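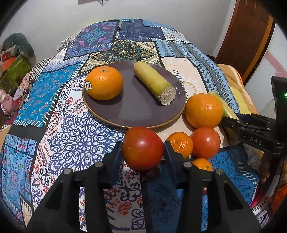 Produce on a Plate: read me first

Hi! I'm Delia Roman, and I keep this little collection of notes and pictures going. It's called Tirura, after nothing in particular (I liked the sound of it). If you got here from the Amitz listing, welcome, the listing is a bit out of date and I keep meaning to fix it.

What's in it

Fruit and vegetables being put on plates and taken off again, at home, in the kinds of places where groceries really do end up. Oranges big and small, tomatoes, chunks of pale green vegetable with a rough cut end. There's no studio and no white backdrop. A patchwork-print bedspread is a perfectly good surface in my book, and I love how busy it is behind a plain dark plate!

I went for round things on purpose. Oranges and tomatoes roll, they bump each other, they hide behind one another, and a shiny tomato looks very different from a dimpled orange even when they're close in size. The cut vegetable is there to break things up a bit.

How it's organized

There are two folders. "plate" is for anything where the job is getting produce onto a dish, and "clear" is the other direction. Each one has a notes.txt with the name of whoever set up that session and a line or two about the room. Some of those lines are very short (sorry, Lourenço, but "bedroom, fine" doesn't tell me much).

Labels

I use everyday names: orange, small orange, tomato, plate, vegetable piece. Please don't get fancy. We had a long back and forth over whether small oranges should be called mandarins, and I settled on small orange unless the person who bought them wrote down what they were. Store stickers stay on if they came on. If the lettering is sideways or hard to read, put "sticker" and leave it there, don't guess.

A piece that's half hidden behind something else still gets a label. If all you can make out is a dark rounded shape, use "unclear". I'd much rather have lots of those than wrong ones.

Known problems

Shadows on the dark plates are soft and the plate edge can get lost in them. Reds and oranges drift from one room to the next, so please don't sort tomatoes by ripeness from color alone, I tried it and gave up after over 4 evenings. A few older notes say "bowl" when they mean plate.

Changes

2022-01-30: merged Clementina Pinheiro's notes, renamed "dish" to "plate" everywhere I could find it. Tài Bùi is going through the "clear" folder next and wants to be done by March.

Still to do: onions, maybe lemons, a lighter plate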